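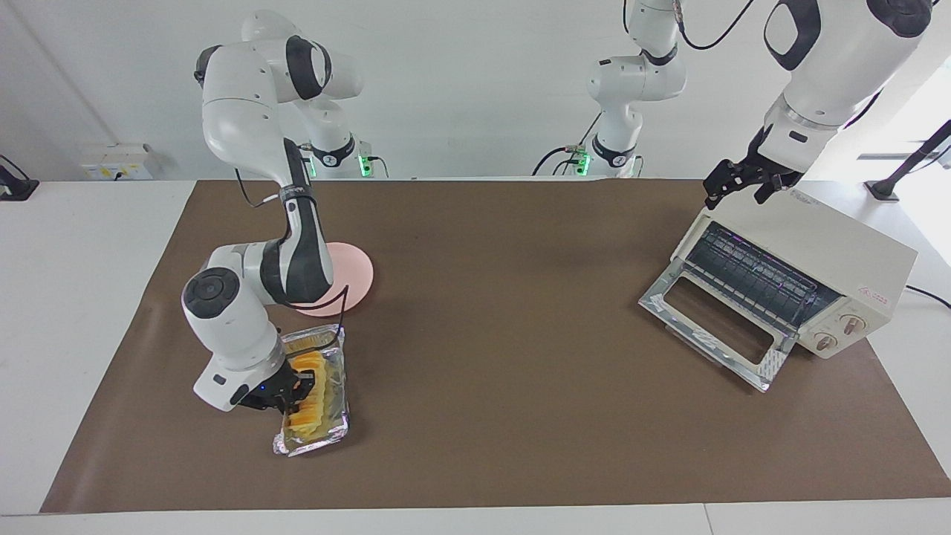
*foil tray, brown paper underneath*

**Reheating in foil trays: lid on or off?**

**lucie_kowalchuk:** Mornthorpe potluck is in December and I'm bringing two trays of potato bake. The hall oven runs hot. Cover them or not?

**drokau60:** Covered, 30 minutes, then off for the last ten.

**BrayanB:** Disagree. Covering makes the top soggy. I go uncovered at 200 C the whole way — never had a complaint.

**drokau60:** In your oven maybe. The one at Mornthorpe burns the back corners.

**lucie_kowalchuk:** It does. I'll cover them and put a sheet pan under each.

**BrayanB:** Sheet pan yes. Those trays fold when you lift them full.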